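About Postura

Postura is a small engineering company working on the handling of soft goods. We build hand-held grippers, record people using them on ordinary garments, and turn those recordings into motion data for robot arms. Our customers are laundries, clothing returns centres and makers of sorting equipment.

The company was set up by Jirayu Wiriya after several years spent on packaging lines. Rigid boxes were a solved problem there. Clothing was still moved by hand at nearly every stage, and the machines that did handle it were built for one item in one position. Postura began with a single question: how much of a person's folding technique can be captured with two fingers and a camera?

What we do

Our work falls under two names. Bandix is the hand-held gripper, now in its ninth revision. Bidach is the software that checks each recording, marks the start and end of a fold and rejects takes with missing tracking. Garment work is done on flat tables with a white covering, at standing height. Most sessions use T-shirts, as the shape is simple and the fabric gives little help: it creases, slides and hides its own edges.

A standard session lasts 26 minutes. One reference shirt is folded up to 400 times before it is withdrawn, and a full garment set contains 1,000 accepted folds. Operators are trained in-house and need no robotics background.

Open day

We open the workshop to visitors each September. The visit starts at 10 a.m. with a short talk, followed by a demonstration at the folding table and time to handle the equipment. Visitors see the same procedure used in paid work, at the same speed. The demonstration has three stages:

Laying out – the shirt is spread on the table and the larger creases are taken out.
Folding – the sleeves and sides are brought in, then the hem is taken up towards the collar.
Review – the recording is opened in Bidach and played back next to an earlier take.

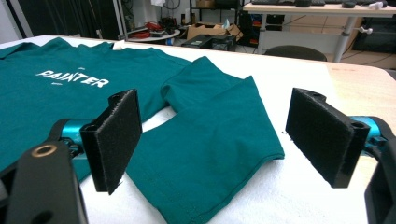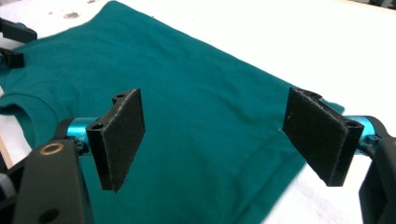
Open day, folding table: teal T-shirt and hand-held gripper with padded fingers.

The finger pads receive the most questions. A bare plastic finger tends to slip on thin jersey, and a sticky surface will not let go of it cleanly. The present pads are a fuzzy friction material, replaced when wear begins to affect the grip. We keep used pads and log them against the session in which they were removed.

Visitors may try a fold themselves. First attempts are usually slow, mainly at the point where a single layer must be picked up without the one beneath. Recordings made by visitors are deleted at the end of the day unless a consent form has been signed.

Working with us

The Shevchuk laundry group was our first customer and still supplies mixed garments for testing. We take on recording projects, gripper loans and short feasibility studies. A feasibility study covers one garment type and ends with a written report – including the cases where we advise against automation.

Group visits outside the open day can be arranged for up to 9 people. Please state any access needs when booking. Closed shoes are required in the workshop.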